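Shares Pickup Sites Recipes FAQ Contact
Losdale Farm Share > Members > Frequently asked questions

Frequently asked questions

These are the questions we get most by phone and at the pickup tables. If yours isn't covered, send it through the Contact page. We answer mail on weekday evenings once the field work is done, so please allow a day.

What is a farm share?

You pay for part of the harvest before the season starts, and every week you collect what is ready. The farm uses the early money to buy seed, repair equipment and pay the spring crew. You get vegetables picked the day before, in whatever mix the fields are producing. Some weeks are heavy and some are light.

When does the season run?

The main season starts in June and ends in October. There is a winter share in November and December for members who want storage crops: potatoes, onions, carrots, beets, cabbage and hard squash. The winter share is sold separately and has its own sign-up form.

How big is a share?

A full share feeds a household of four that cooks most nights. A half share is meant for one or two people. It is not exactly half of every item – you can't split a cabbage fairly across that many bags – but over the season it evens out. If you have never belonged to a farm share before, we suggest starting with a half. You can move up in July if there is room, but we can't move you down once the season has begun.

What will I get?

Early on, expect lettuce, spinach, radishes, scallions, peas and herbs. By the middle of summer it is cucumbers, zucchini, beans, tomatoes, peppers and eggplant. Fall brings roots, kale, leeks and squash. We send a list by email the night before pickup. The list is our best guess at that hour, and items do change if a row turns out to be thinner than it looked.

Can I choose my vegetables?

Partly. At Narkura and at the farm, shares are laid out market style and you pack your own bag. A sign at each crop tells you how much to take. At Ostach and Zupan Road, the shares come already packed, and there is no choosing beyond what is on the swap table.

How does the swap table work?

Leave something from your share that you won't eat and take something another member has left. Please trade like for like as far as you can. A bunch of parsley for a melon is not a trade. Anything still on the table at closing goes to the food pantry, along with shares that weren't collected.

The swap table only takes produce from that day's share. Please don't leave vegetables from home gardens or the supermarket, even if they are in good shape. We have to be able to say where everything on the table was grown.

Do I need to bring my own bags?

Yes, for the market-style sites. Use anything that holds its shape and can be washed: a basket, a crate, a canvas bag with a flat bottom. Put potatoes and squash in first and tomatoes and greens last. At the packed sites your share is in a returnable box. Empty it into your own bag and leave the box there, folded along the seams. The boxes are used many times over a season, and a torn flap usually means the end of one.

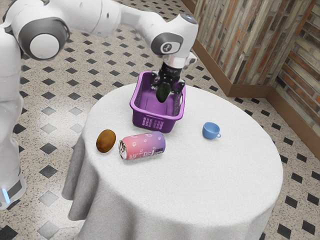
Chia-jung Peng wrote in to say that greens last much better if you line the bottom of whatever you carry them in with a damp dish towel and fold the ends over the top. She does the same with herbs, and she puts the whole bundle straight into the refrigerator without unpacking it.

We tried the towel method with lettuce and chard and agree with her. It works less well for basil, which turns black in the cold. Keep basil on the counter in a glass with an inch of water.

How should I store everything else?

Take the tops off carrots, beets and radishes as soon as you get home. The leaves go on pulling moisture from the root. Wrap the roots in a bag and refrigerate them. Beet greens can be cooked like chard, and radish tops are good in soup if they are young.

Tomatoes stay out of the refrigerator, stem side down, until they are fully ripe. Cucumbers, zucchini and eggplant do best in the warmest part of the refrigerator, usually the door or the top shelf near the front. They don't keep long, so plan to eat them within the week. Onions and potatoes both want a dark, dry place, but not the same one. Onions make potatoes sprout sooner.

Winter squash should be kept dry and unwashed at room temperature. Check the stem end now and then. A soft spot there is the first sign of trouble, and you can still cut it out and cook the rest that day.

Is the produce washed?

Roots are hosed off and greens are dunked once in cold water to bring the field heat down. That is not the same as washing for the table. Wash everything again before you eat it. You may find an insect in the broccoli. Soaking the heads in salted water for a few minutes brings most of them out.

Are you certified organic?

No. We don't use synthetic weed killers or insecticides, and we list every product we do use on a sheet in the barn at the farm. You are welcome to read it or take a picture of it. We looked at certification and decided to put it off until the new field on the Ostach side has been rested and replanted.

Where and when is pickup?

Farm, Narkura and Zupan Road: Saturday, 9 a.m. to noon.
Ostach: Saturday, 2 p.m. to 5 p.m.

The Ostach site is served by the same truck as Zupan Road, and that is why it opens later. Please don't arrive early. The driver needs the loading area clear to unload.

What if I can't make it?

You can send a friend. Tell them the name your share is under, and ask them to check it off on the sheet. You can also switch sites for a week or skip a week entirely, but we need to hear from you by Thursday evening. Skipped weeks aren't refunded. You get a double share on another week of your choice, up to two times a season.

If you forget altogether, your share goes to the pantry at closing. We are not able to hold it in the cooler.

What does it cost?

A full share for the main season is $900. It can be paid at once or in six equal payments starting in the spring. Half shares and winter shares are priced on the sign-up form. There is no charge for spreading the payments out. If a payment is going to be late, write to us before the date and we'll move it.

Can I use SNAP benefits?

Yes, at the farm site. SNAP payments are made week by week at pickup, as the rules don't allow us to take them far in advance. Mark the box on the sign-up form and we'll hold a place for you without a deposit.

What happens if a crop fails?

You share the loss along with the farm. In most years one crop does badly and another does better than planned, and the bags fill up with whatever did well. Last season the spring peas came up poorly after a cold, wet stretch, and members got extra spinach for most of June. We don't buy in vegetables from other growers to fill gaps. Fruit is the one exception: when there are apples or peaches in the share, they come from neighboring orchards, and the email list says which one.

Can I get extra for canning?

Usually in August. Paste tomatoes, pickling cucumbers and dilly beans are sold to members by the box when there is more than the shares need. The email list will say so, and orders are filled in the order they arrive. Bring your own container for these – the returnable boxes have to stay with the site.

Can children come along?

Yes. At the farm they can pick cherry tomatoes and flowers in the rows marked with yellow stakes. Please keep them out of the greenhouse and away from the wash station, where the floor is slick. Dogs need to stay in the car.

Is there a waiting list?

There is one for Narkura, which fills first. The other sites normally have openings until May. Returning members can renew from December, before sign-up opens to everyone else, and your place at your site is kept until the end of January.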